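Jobs > Part-time > Home and Office > Desk Reset Assistant (Brundness)

DESK RESET ASSISTANT, PART-TIME, FIXED TERM
Posted 07/03/2019. Reference 341.

Pledau sets up and maintains small shared desks for tenants of the Radebe building in Brundness. We need one assistant to put desks back in order between users. The term runs through November. Work is on site only.

The job covers one desk layout, repeated. Stationery, paper files, a clock, a calculator and packets of tea each have a set place. The assistant returns each item to that place, reports what is missing, and signs the log.

Duties:
- Return loose packets to the small wooden shelf. Green packets go on the lower level or directly in front of it. Red packets go on top.
- Keep folders and loose papers upright in the mint-green organizer. Papers stay in the rightmost compartment.
- Check the white wire basket on the back rail. It holds the blue book, the gray roll and the orange clock.
- Check the black wire basket on the left wall. It holds the pink box, the red folder or sheets, and the tape.
- Leave the calculator to the right of the shelf and the black marker along the right edge of the mat.
- Replace white cable ties on the left basket when they loosen.

The layout, with packets at the shelf and on the mat:

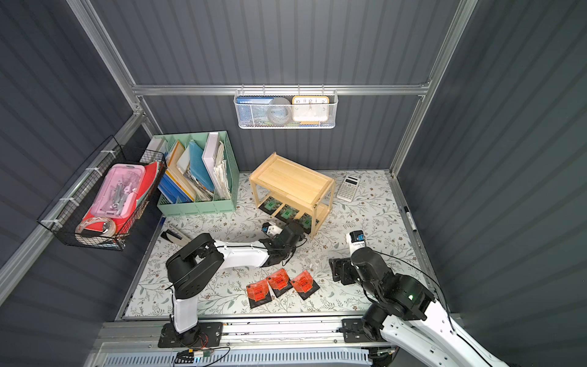
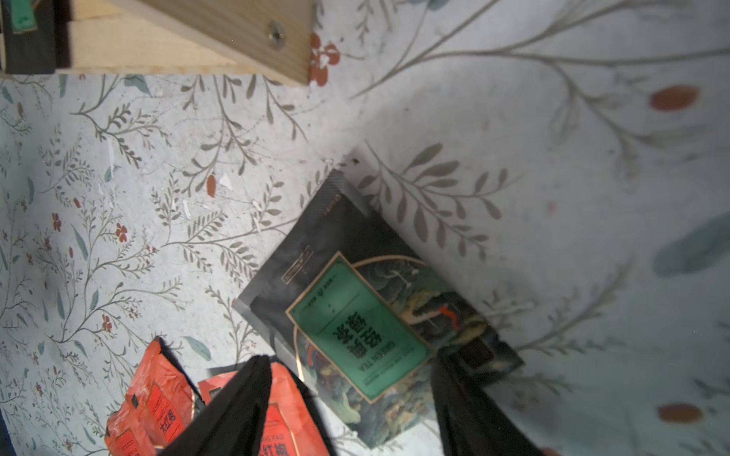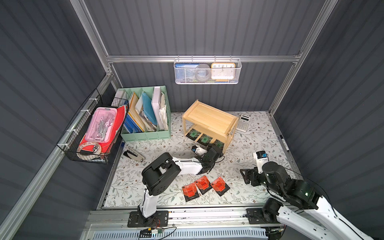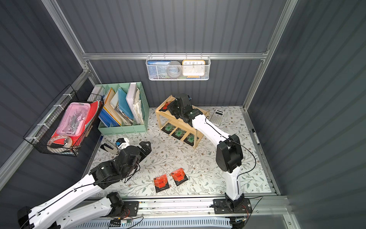
Hours are 13 per week, split over five visits. Pay is 2,255 per month before tax, paid on the last working day. Travel is not covered. Two paid training visits come before the first solo visit.

Requirements:
- Able to stand for a full visit and reach over a table.
- Able to follow a written layout without changing it. Suggestions go in the log and are reviewed monthly.
- Able to match packets by color and artwork. Some of the printing is in Chinese. Reading Chinese is useful but not required.
- Careful with other people's papers. Folders are moved closed. Contents are not read or re-sorted.

Experience in stockrooms, libraries, hotel housekeeping or school supply rooms will be considered. No certificate is needed.

Crumpled packets are set aside and entered in the log. They are not flattened and put back. Supplies are reordered through Ultel by the site lead, so the assistant does not handle money.

To apply, send one page listing past work and the hours you can be on site. Put the reference number in the subject line. Address it to Karabo Botha, site lead. Short-listed applicants will be asked to reset one desk from a printed sheet. The trial is paid at the normal rate and is not timed.

Comments

deskside_m: Is the 13 hours fixed or can it be moved between weeks?

K. Botha: Fixed per week. Visit times within the week can be agreed.

Tarn: Applied last round and did the trial. Bring reading glasses if you use them, the print on the tea is small.

pollyw: does the marker count as stationery or is it logged separately

K. Botha: Stationery. Same sheet as the stapler.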